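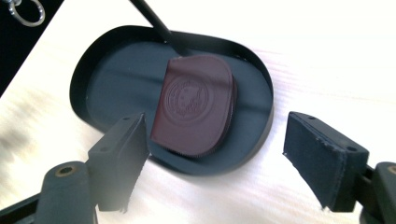
Circular seal embossed on a dark reddish-brown piece with rounded corners.

Leokadia Malinowski cuts embossing dies at Laskowska, a shop of four people in Lolden. Most of her work is round: seals, crests and maker's marks under two inches across. Customers usually send a drawing made for a screen, and she redraws it before any metal is cut.

"The first thing I look at is the lettering around the rim," she says. "On a screen you can zoom in. On a finished piece you get whatever height the letters have, and if the strokes are too close together the material bridges the gap."

She prefers brass for short runs and steel for anything that will be used daily. Brass cuts faster and can be corrected by hand under a microscope. Steel is hardened after engraving, and mistakes found at that stage mean a new blank.

The side walls of each letter are cut at a slope. Malinowski will not give a single angle for it. "Leather wants one thing, paper wants another. Heavy paper cracks if the wall is too steep. Leather just relaxes, and a month later the mark looks tired."

Depth is the usual point of dispute. Clients ask for more of it, she says, when the real problem is a design with no flat areas to set the relief against. For an order from Vultora last October she took out the inner ring and a third of the detail in the emblem, left the depth as it was, and sent both versions back for comparison. They chose the simpler one.

The shop keeps its old dies in flat drawers, indexed by number. The current count is 3,093. Die 909, a plain border with no center, is still borrowed as a test piece when a press has been moved or serviced.

Machine engraving now does the roughing on nearly every job, using toolpath software from Zudetti. The final pass on small lettering is still done with hand gravers. "The cutter is round, so it leaves a radius in every inside corner," Malinowski says. "On a large crest, fine. On a small letter R you lose the letter."

Proofs are pulled on the customer's own material whenever they will send some - she asks for at least four pieces. The press settings are written on the back of the first good proof and filed with the drawing.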